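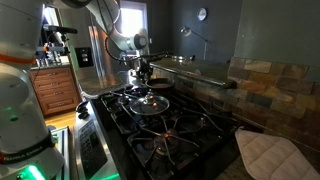 Cooktop cell, gripper over the rear pan, front burner lit, lid on the grates.

Cable routing and lid position on the two-arm cooktop cell

Rirkov
Posted in: Cell maintenance
09:40

Members are invited to comment on the set-up of our kitchen cell before the maintenance sheet is reissued in January. The cable to the gripper on the stove-side arm is presently left with a free loop. My proposal is to clip it along the arm, leaving slack at the wrist only. The cell has logged 882 hours and the cable jacket has gone stiff near the connector. A replacement has been ordered.

Ekton
10:15

I would advise against clipping. The wrist turns a long way when the gripper is brought in over the back pan, and a cable held tight will pull on the connector at the end of that turn. We clipped ours and replaced two cables in one winter. The free loop should remain, provided that it is checked with the arm at its lowest working point. The check ought to be made with the gas off.

Stan
10:52

With respect to the previous reply, the fault lies in where the clips were placed. Our own cell has run with clips for five months without a cable change. The first clip must sit well behind the wrist. A loose loop near a lit burner is, in my view, the greater risk, and our safety officer would not sign for it.

I would also ask about the glass lid. It is lying flat on the grates in front of the pan. Is that its taught position?

Rirkov
11:30

It is. The knob faces up and the gripper takes it from above. The position was taught again after the grates were lifted for cleaning, as they do not always go back in quite the same place.

Ekton
11:48

Then the sheet should say so. Grates out means lid and pan positions are to be checked before the next run, at slow speed and with a hand on the stop. We also wipe the gripper fingers with warm soapy water at the end of each day. Cooking grease builds up and the lid begins to slip.

I maintain my objection to the clips.

Brullent
13:20

Both methods are acceptable if the cable length suits them. May I suggest that Rirkov measure the slack at full wrist turn, in both directions, and post the result before a decision is made? A heat sleeve over the lower part of the loop would answer Stan's concern in the meantime.

Stan
13:41

A sleeve is acceptable as a short-term measure – I would still fit the clips when the new cable arrives.

Rirkov
14:05

Noted. The sleeve will be fitted this afternoon and the slack measured with the burners off. The line on lid and pan checks will be added to the sheet as Ekton has worded it. The question of clips stays open until the figures are posted.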